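4. Setting up your first sourdough starter in the Naneo proofing box

By now the box should be on its feet, plugged in and showing the steady light described in section 3. Good – this is where the fun starts! A starter is only flour and water, but keep it at an even warmth and it wakes up beautifully, and looking in on it each morning is one of the best parts of owning the box.

4.1 What you need

The glass jar and loose lid from the accessories bag
Wholemeal rye or wheat flour
Tap water that has stood in an open jug overnight
A kitchen scale
A rubber band

Note: The jar in the bag holds 884 ml. You can use your own, as long as it stands upright on the rack with the door fully closed.

4.2 Mixing

1. Wash the jar in hot soapy water, rinse it well and let it dry.
2. Weigh 50 g of flour into the jar.
3. Add 50 g of water and stir until there are no dry patches left. Scrape down the sides as you go.
4. Rest the lid on top. Do not screw it down.
5. Slip the rubber band round the jar, level with the top of the mixture.

Caution: Never seal the jar. A lively starter gives off gas, and a tightly closed glass jar can crack.

4.3 Choosing a spot and a setting

The box works best on a flat worktop, out of direct sun and a hand's width from the wall behind. Keep it away from the oven and the hob, where the heat comes and goes and the sensor ends up chasing it all day.
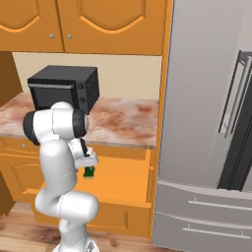 Once you are happy with the spot, put the jar in the middle of the rack and carry on as follows.

6. Close the door until it clicks.
7. Press MODE until STARTER shows on the display.
8. Use the arrow keys to set 26 °C, then press OK.
9. Fill the small water tray to the line and slide it in under the rack.

The display flashes while the box warms up. Leave the door shut until it stops – I know, it's tempting!

4.4 Feeding

Leave the mixture alone for the first full day. From the second day on, feed it once a day, at whatever time suits you.

10. Stir the starter and spoon out all but 50 g.
11. Add 50 g of flour and 50 g of water, stir, and put the lid back on loosely.
12. Move the rubber band to the new level.

Many starters puff up on day two or 3 and then go quiet. Keep feeding! The quiet spell is perfectly normal and usually passes within a few days. Your starter is ready to bake with when it doubles in height between feeds and does so several days running. It will smell pleasantly sharp, a bit like yoghurt or ripe apples.

Caution: If you see pink or orange streaks, or any fuzzy mould, throw the whole lot away, wash the jar thoroughly and begin again at step 1.

4.5 If nothing seems to happen

Check that the display says STARTER and that the door seal is clean all the way round. Try a fresh bag of flour, wholemeal if you can get it. In a chilly kitchen (December can be hard going) set the box to 28 °C for two days, then go back to 26 °C.

When your starter is doubling happily, turn to section 5 for your first loaf.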